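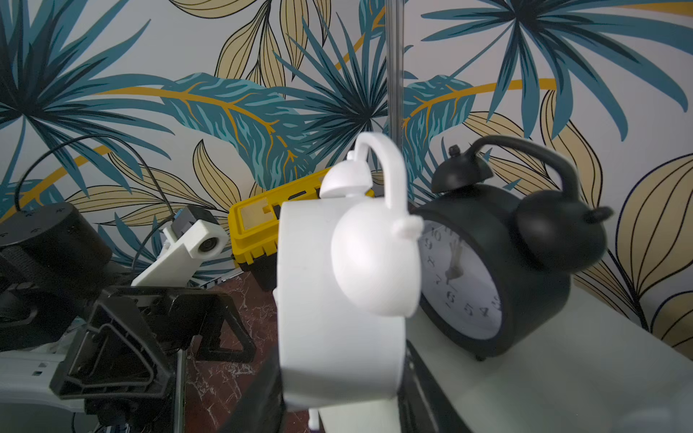 3 搭建与采集

3.1 从一张旧工作台说起

Litora 这套双臂台子是我在 Jurkthorpe 的共享工坊里一点点拼出来的,前后 21 个晚上,大部分时间都耗在拧螺丝、拆螺丝、再拧回去。前两节讲了为什么想做家居整理类的双臂任务,这一节讲怎么做的,顺便把踩过的坑也写进来,方便后来的人少绕一点(我当时翻了不少论文,硬件部分往往一句“我们搭建了双臂平台”就过去了,看得人干着急)。

先说底座。两条臂都装在工作区的前沿,黑色安装板用螺栓固定在带槽的银色铝导轨上。选带槽型材图的就是能滑:刚开始我对两臂间距完全没概念,凭感觉装得很近,两只夹爪一伸到中间就打架,肘部还会互相蹭。后来松开螺栓往两边各挪一截,试一轮,再挪,再试。最后定下来的间距是照着“两只夹爪都能够到床头柜台面,同时中间还留得出一条空隙”来取的。这个判据说不上多漂亮,但是好用,换成别的家具也能照搬。

安装板这里要多唠叨一句。第一版我偷懒,板子只锁了靠前的一排螺栓,臂伸直的时候整块板会微微翘头,末端就跟着点头。点头的幅度肉眼几乎看不出来,回放数据才发现夹爪每次停下之前都多晃一下。补上后排螺栓以后就好多了,可惜之前录的东西全部作废,一条也没留。

3.2 围挡与背景

工作区三面有围挡,后面一块,左右各一块,后角立着铝柱。围挡上贴的是热带植物图案的墙纸,深青色的大棕榈叶,浅芥黄的长叶子,底色灰白。地面是深红褐色的大理石面,带浅色纹路。有人路过时问我是不是在给机器人装修客厅,我说差不多吧!

背景花成这样是故意的。早期版本用的是纯色背板,策略学得飞快,可一换地方就不认东西了。家里的墙哪有那么干净呢?所以我干脆反着来,一上来就给它难的:叶片轮廓又尖又密,颜色深浅交错,黑色的钟和黑色的夹爪放在深青色叶子前面时,对比度相当低。训练初期收敛确实慢了,我还为此焦虑过一阵,怀疑是学习率的问题,调来调去,最后又调回了原来的值。

围挡还有一个很实际的用处,就是挡人。共享工坊里总有人走来走去,没有围挡的时候,固定相机后方的背景天天变,今天一辆推车,明天一摞纸箱。这种变化也许对泛化有帮助,但它不受我控制,出了问题没法查。我宁可先把能固定的都固定住,再一样一样放开。

3.3 相机

一共用了三路画面:一台固定相机看全局,两只手腕上各一台小相机。腕部相机装在白色支架上,支架挂在夹爪上方,角度朝着指尖。支架我改过好几版,麻烦总出在同一个地方:抬高了看得全,但指尖太小;压低了指尖清楚,可东西一靠近就糊成一片,还会把后面的物体挡掉。

图 1 就是压低之后的典型情况。白色的钟离镜头太近,轮廓发软,只看得到它的背面和侧面,后面那只黑钟的表盘也被它遮住了左边一块,上方的数字看不全。另一条臂的夹爪从左下方伸进来。单看这一路画面,连我自己都要愣一下才能反应过来各个东西的前后关系。可是把固定相机那一路放到旁边一起看,事情就清楚了。这也是我坚持三路都喂给策略的原因,消融结果放在第 5 节。

我试过给腕部图像做裁剪,把近处模糊的部分切掉,效果反而变差。我的猜测是,模糊本身就带着距离信息,钟越糊说明越近,策略也许学会了用这个。这只是猜测,我没有做专门的实验去验证,写在这里供参考。

线缆是另一个头疼的东西。腕部相机的黑色细线要跟着臂走,留短了会扯,留长了会垂到画面里乱晃。我从 Santoso 买了一批偏软的线,沿着连杆一段段扎好,在肘部和腕部各留一个松弛的弯。即便如此,个别姿态下线还是会拱起来进到镜头里,图 1 里左边那根弯弯的就是。我没有再去消灭它,反正它每次都在,策略大概早就看习惯了。

3.4 任务与物体

任务本身一句话就能说完:把散在地上的闹钟放到床头柜台面上去。闹钟有 4 只,黑色双铃的、白色双铃的、浅蓝色圆角方形的、米白色圆角方形的。选闹钟是因为它看着简单,抓起来满是小麻烦。双铃钟顶上有铃有提手,下面还有细脚,夹哪里都像是夹对了,又都差那么一点。夹提手最容易,但钟会在空中打转,放下去多半是歪的。夹钟身比较稳,只是圆的一面容易滑。方形钟躺平的时候很贴地,指尖要插得很低才行,低过头又会蹭到地面。

床头柜是白色小柜子,平板拼的,下面有敞开的隔层。隔层给我带来了一点意外的数据:早期有几条演示里我手一抖,把方钟塞进了隔层。从“收拾好了”的角度看也不算错,但我还是把它们归为失败,不然后面评测的标准会很难写。

场景里还放着几样跟任务无关的东西,一只黄黑色的工具箱、一把橙黑手柄的螺丝刀、一个带红色手轮的闸阀。工具箱靠后放在左侧,螺丝刀和闸阀在右墙附近。它们都不需要动,碰到也不算失败,只记一笔。我最初担心闸阀的圆手轮会被误认成钟面,跑下来误抓很少,倒是螺丝刀更容易被扫到,它斜着朝上,夹爪转身时一不留神就会带到。

摆放的规则也交代一下。每条演示开始之前,我随手把钟撒到床头柜前面,允许侧躺,允许面朝上,也允许一只钟事先已经站在台面上。后一种情况我特意保留了相当多,它考的是策略能不能给已有的钟让位,别一放新的就把旧的推下去。图 2 给出了一种布局:黑钟在柜面靠左后的位置,其余几只在地上,白色双铃钟侧倒在两只夹爪之间,离右边那只更近一些。

3.5 遥操作与分工

演示全部由我一个人遥操作录制。软件用的是自己写的一个小工具,叫 Alard,功能很朴素,同步三路图像,记录关节角和夹爪开合,踩一下脚踏板开始,再踩一下结束。脚踏板这个设计强烈推荐!早先我用键盘,每次结束都要腾出一只手,结果每条数据的末尾都有一段莫名其妙的手臂下沉。

双臂怎么分工,我没有写死规则,只给自己定了一个习惯:钟离哪只手近,就由哪只手先动,另一只手张开停在附近待命。遇到侧倒的双铃钟,近的那只手先把它扶正或者转个方向,另一只手再来接。录到后面我发现自己有明显的右手偏好,明明左边更近,也会不自觉地用右边去够。翻看前一批数据时这个毛病非常扎眼,于是后一批我刻意多练左手,动作自然慢一些,也笨一些。两批数据我没有做平衡处理,直接混在一起训练,读者在看第 5 节左右臂成功率的差异时,请把这一点考虑进去。

速度方面,我要求自己在接近物体前放慢。熟练之后很容易越录越快,手感上很爽,但三路图像里全是运动模糊。后来我在 Alard 里加了一个提示音,末端速度一超就响。工坊里的邻居对此颇有意见,我把它改成了屏幕边框变红。

3.6 数据筛选

全部加起来录了 1447 条,筛完剩 567 条。这个留存率说出来有点难为情,我也想过要不要放宽一些。被丢掉的主要有这么几类:安装板翘头时期录的,三路时间戳没对齐的,钟掉下柜面以后我又补救回来但动作很难看的,还有键盘时期末尾下沉剪不干净的。补救类的数据我纠结最久。按理说纠错行为很有价值,但我当时的补救大多很慌,夹爪乱探好几下才碰到钟,学进去恐怕弊大于利。最后只留下了动作利落的那些。

筛选是人工看的,没用自动打分。我一般在晚上录,第二天早上看,中间隔一觉,判断会冷静不少。标准写在一张纸上贴在显示器旁边:所有钟都在台面上,夹爪松开后退开,中途没有猛烈碰撞。至于钟是站着还是躺着,不作要求,前面也说过,夹提手放下去的钟本来就容易歪。这个宽松的标准后来给评测带来了一点争议,我在 4.2 节单独讨论。

图 2 固定相机视角下的工作区。两臂装于前沿导轨,从左右两侧伸入;柜面上为黑色双铃钟,柜前地面为其余各钟,右墙附近为螺丝刀与闸阀。

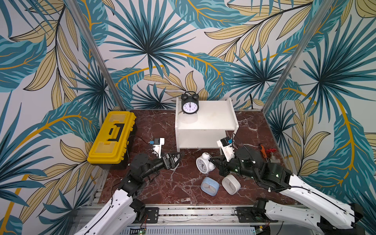
3.7 几点遗留问题

写到这里,有几件事我还没处理好,先老实列出来。

一是电路板的位置。现在有一小块绿色的板子带着细线露在前沿导轨的下方,我每次弯腰捡东西都提心吊胆。装个罩子应该不难,只是一拆就要动走线,动走线就得重新检查相机的同步,于是一拖再拖。

二是光照。工坊的灯不归我管,白天和夜里的色调差别不小,腕部相机看白色物体时尤其吃亏,图 1 里白钟右边那只铃就亮得很厉害,细节基本看不到了。我试过锁定曝光,暗处的黑色夹爪又糊成一团。目前的做法是保留自动曝光,在训练时加亮度扰动,算是个折中。

三是复现。导轨的尺寸图和支架的打印文件都整理好了,墙纸的花色则很难保证别人买得到一样的。我个人觉得换一种同样花哨的图案问题不大,但没有数据支持,所以如果有人照着搭了一套,背景不同而结果差很多,非常欢迎告诉我。

四是标定。固定相机我只在开工时标过一次,后来支架被人碰过,我按照导轨边缘在画面里的位置把它掰了回去。受影响的那几批数据在文件名里加了后缀,训练时没有剔除。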